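3.2 Rules for what counts as a run

Before any scoring we had to agree on what a run is. Sounds trivial, was not. In the first round each lab used its own start and stop rule, and the numbers from Cusdale and Slaoui could not be compared at all. Grabner's group started the clock at the first joint motion, Solberg's at scene load. So we wrote it down. Version used in this paper is the one frozen on January 5, 2020; edits after that date go in the appendix and do not affect the tables.

Rule 1. A run starts when the scene has settled. Objects at rest, arm at its home pose, no contact forces above the noise floor. If an object is still sliding at step 500, the scene is thrown out and logged as a bad reset – not as a failed run. Earlier drafts mixed the two, which made the weaker policies look worse then they are.

Rule 2. One instruction per run, fixed before the start. No rewording in the middle. The instruction names the object and the target and nothing else. "Carefully" and similar words are out, we have no way to score them.

Rule 3. Contact limits apply to the whole arm. Forearm, elbow and base count the same as the hand. A policy that gets the object but leans on the counter edge gets a partial score, see 3.4. This one was disputed (Leitão wanted hand only, as in the older Gelline protocol). Kept as is, on the grounds that a real kitchen would not forgive the elbow either.

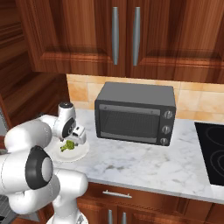 Figure 3. Simulated kitchen, arm over the counter with the gripper just above the broccoli on the plate.

Rule 4. A grasp is a grasp only when both fingers touch the object and it has left its support. Hovering, nudging and pinning against the plate do not count. The support must be clear by the full margin for 800 simulation steps without a break. Short lifts go in a separate column. We considered dropping that column but Fankhauser found it useful for spotting policies that open the hand too early.

Rule 5. Appliances are obstacles unless the instruction names them. Touching an oven door on the way past is a contact event like any other. Same for handles and knobs.

Rule 6. Nobody restarts a run by hand. If the simulator crashes the seed is rerun once, with the same settings, and both logs are kept. Second crash – seed is dropped for all policies, so the sets stay matched.

With these rules in place we rescored the full Grernier set, 3870 runs. Of these, 1058 changed label. Most of the changes came from Rule 4 and went from success to short lift. Bad resets were the next largest group. Auer rescored a sample blind, using only the written rules and none of our scripts; disagreements are listed in Table 5 and nearly all concern the settling check in Rule 1, where the text left the noise floor up to the reader. It is now given as a fixed value for each simulator.

Two things the rules do not cover. Soft objects, where "left its support" is hard to define as parts may sag. And runs with a person in the workspace, wich need a different set of limits and are out of scope here.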